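Tuning a Residual Insertion Policy on the Shape Board

Kulico docs > Tutorials > Contact-rich tasks
Last updated 2025-10-09

This tutorial covers training and tuning a residual policy for peg insertion with Kulico. It assumes a working arm, a calibrated wrist camera, one fixed camera with a view of the board, and the Ansari force controller running in compliance mode. If the controller still reports position mode at startup, finish the setup guide first.

The method has two parts. A base policy, cloned from teleoperated demonstrations, carries the block from the grasp to a pose over the target opening. A residual policy then adds small corrections to the base action during the last part of the descent. The residual sees the wrist image, the measured wrench and the base action. It does not see the fixed camera, which feeds only the base policy and the success check.

Step 1. Record demonstrations

Collect 200 demonstrations with the board pose changed between episodes. Rotate the board as well as shifting it. A data set with translation only produces a base policy that lines up the block center and ignores yaw, and square-section blocks will then catch on the rim at the corners.

Start each episode with the block already in the gripper. Vary the grasp height along the block. End the episode when the block is seated and the fingers are open.

Step 2. Train the base policy

Run the Flumidance trainer with the default image encoder and an action chunk length of 8. Longer chunks give smoother transport but react late to contact. Keep the checkpoint with the lowest validation error on the final approach segment. The error over the full trajectory is dominated by free-space motion and is a poor guide to insertion.

Step 3. Set the handover

The residual is switched on by a gate. Two conditions must hold:

The tool tip is inside the handover height above the board plane.
The base policy has been commanding downward motion for 9 consecutive control steps.

The second condition stops the gate from opening while the arm crosses the board at low height. If the gate flickers in the log, increase the step count before changing the height.

Step 4. Train the residual

Freeze the base policy. Clip the residual output in translation and yaw; roll and pitch stay at zero for this task. Use the sparse success reward plus the force penalty from the Cotex config. Without the penalty, the policy learns to press down and drag the block across the board until it drops in. It scores well and wears out the foam.

Watch the residual norm during training. It should be near zero until the gate opens, rise at first contact, and fall again as the block goes down. A norm that sits at the clip value for the whole descent means that the base policy is arriving too far off. Return to Step 1 and add demonstrations for that part of the workspace.

Step 5. Check the rollouts by camera

Play back the wrist and fixed streams side by side. In the wrist view, check that the lower end of the block and the rim of the target opening are both visible at handover. The gripper housing takes up part of this view, and with a poor mounting angle it hides the rim. In the fixed view, check that the openings can be told apart. Similar ones – the small square holes next to each other, for instance – are the usual source of false success labels. 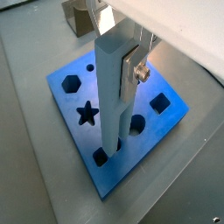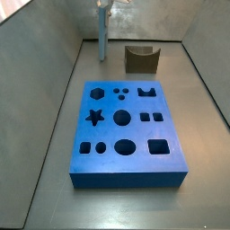 Wrist view with a square-section block at the rim of a square hole (first image); fixed view of the foam board with all openings empty (second image).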